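Notebook, demonstration bench, Wandilstead
2025-01-31

Picture books all day and I am still cheerful about it, so that says something. Started on the hardcovers after tea. The paperbacks are parked until the thin-object settings are sorted, see Irfan's pages on that, he has got further than his handwriting suggests.

Task for this batch, as agreed: approach a closed book lying flat, take it by an edge, lift, carry it to the tray on the left, put it down flat, let go. One book per take. Book angle changed every time, by hand and without measuring. I tried rolling a die for the angle in the morning and it was slow and silly, and the results looked no more varied than when I just shoved the book about.

Target for the hardcover set is 3000 takes across everyone who is collecting. We have 135 kept from this bench so far, and 49 of those are from today, which is our best day yet! Most of the gain comes from leaving the recorder running between takes and cutting afterwards. Lamai's idea, and she was right. Stopping and starting was eating more time than the lifting was.

What I am really pleased with is the edge work. A book flat on a table is a horrid thing to pick up. There's no gap underneath, the cover is wide, and the two fingers can't get round it from above unless you come at the spine end where it is narrowest. I've been doing it three ways and labelling them apart: straight pinch across a corner, drag to the table edge and pinch the overhang, and tip-and-slide, where one finger presses down on the far side and the other works in under the board. Tip-and-slide is the lovely one. When it goes well the book rocks up and it's in the fingers before you have thought about it. When it goes badly you chase the book across the table like a bar of soap. Keeping some of the chases too, as long as they end in a proper grasp, so the policy sees what getting out of trouble looks like.

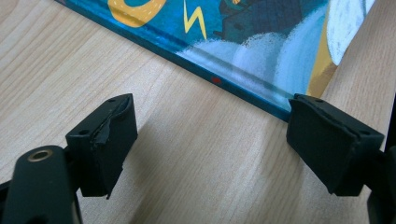
Entry and photo: Lamai Luangrath, Wandilstead bench

The teal cover with the lightning bolt is my favourite of the lot for approaches. There's so much going on in the artwork, clouds and yellow and dark blue, and then that glossy teal binding strip gives a clean line against the pale table. Irfan thinks the shine along the strip will confuse the depth estimate. I think it's exactly the sort of thing we want plenty of. We have a biscuit riding on it.

Right, I've just noticed I wrote "Lamai's idea, and she was right" further up, in my own notebook. Leaving it in. She was.

Pads: left one has a strip of foam torn and curling up off the top. Right one is in better shape, a bit frayed along the edges. Grip seems fine with both, but a loose flap near the tip changes what the wrist view looks like, and I don't want half the set with a flap and half without and no record of which is which. So, from now on, pad condition goes in the session header. One word will do: new, worn or torn. Today's goes down as torn. Irfan has the sheet of spare foam and the good scissors.

Speed. I went back over the early takes and I'm far too quick on the approach and then dither at the contact. Deák's notes (stapled inside the back cover) say to keep the approach steady and let the pause happen only if you need it. Tried that for the last stretch and the hand path looks much smoother on the plots. Slower at the start, but fewer takes thrown away, so it comes out even.

Labels, so we all do the same:
pinch = corner pinch from above
drag = pulled to the table edge first
tip = tip-and-slide
Add r on the end if there was a recovery, so tip-r and so on. Please don't invent new ones without writing them in here. Found a "tip-ish" in yesterday's file. Irfan!

First small training run on the kept takes goes off tonight on Lakik, three seeds. It's early and there's too little data for the lifting, but I'd love to see whether the approach comes out pointing at the edge and not the middle of the cover. The last run, back in July on the boxes, always went for the middle.

Still to do
Ask Gallar whether they want the full takes or only the cut ones.
More books with matt covers, we are heavy on glossy.
Some takes with the book upside down on the table, back cover showing.
Replace left pad foam, then a short session with the same book for comparison.
Irfan to try ten left-handed. He says his left hand is useless, which would suit me very well for the recovery takes.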